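Talk notes: What Your Kitchen Counter Knows
Talloten Public Library, Thursday evening series

Slides are numbered in the corner. Water is behind the lectern. Breathe!

Slide 1. Title

Hello, welcome, thanks for coming out. Ask for hands: who made dinner tonight before coming? Who stood at the counter to do it, and who ended up at the table? (Wait. Let them look around.) I've been reading about kitchen counters for two years now and I am still not tired of them, so if I go too fast, wave at me.

Slide 2. Before the counter

For a very long time the work surface in a kitchen was a table. One big table in the middle of the room, and everything happened on it — bread, laundry, homework, the lot. You sat down for a good part of the work. Shelling peas is a sitting job! We lost that when the work moved to the wall, and I'd like us to think about it tonight.

Read the line from the Tullard household diary here, slowly: "Sat to the apples until dark, then the table wanted for supper." I love that. The table had a timetable.

Slide 3. The walk

Now the fun part. A cook in the old Clistmont boarding house kept a tally of her steps for one day, from the range to the pantry to the sink and back again. She got 2,510. Then the owners put in a run of counter between the sink and the range, and she counted again: 900. Same menu, same number of boarders. Pause here, people usually laugh or gasp.

Point out on the floor plan where the pantry door was. It opened the wrong way, into the cook. Somebody in the audience will have a door like that at home, so ask.
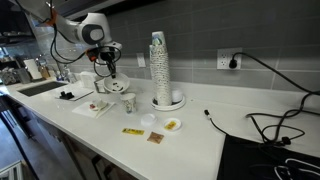

Slide 4. How high?

Heights were all over the place at first. Some of the early ones in the Chala farmhouses were only 30 inches from the floor, fine for kneading, awful for washing up. Kneading wants your arms straight and your weight above the dough. Chopping wants your elbows a little bent. One height can't suit both, and a fixed counter is always a compromise.

Have everybody stand up, if they're able, and pretend to knead. Then pretend to chop. Feel your shoulders change? (If the room is stiff, do it myself and be silly about it.)

Slide 5. What lands there

Mail. Keys. The lunchbox that needs washing. A flat surface near a door collects things, and I think that's a lovely fact about people, even when it's my own counter and I'm looking for the scissors. The Tullard diary complains about "other folks' hats" on the baking table, so we come by it fairly.

Skip to slide 7 if it's past 7:40.

Slide 6. Materials, quickly

Scrubbed wood, then zinc, then tile, then everything we have now. Pass the zinc sample around, left side first. It marks if you look at it — tell them to handle it anyway.

Slide 7. Questions

Ask for counter stories before questions. Leave the floor plan up. Reading list is on the table by the door, and please return the zinc.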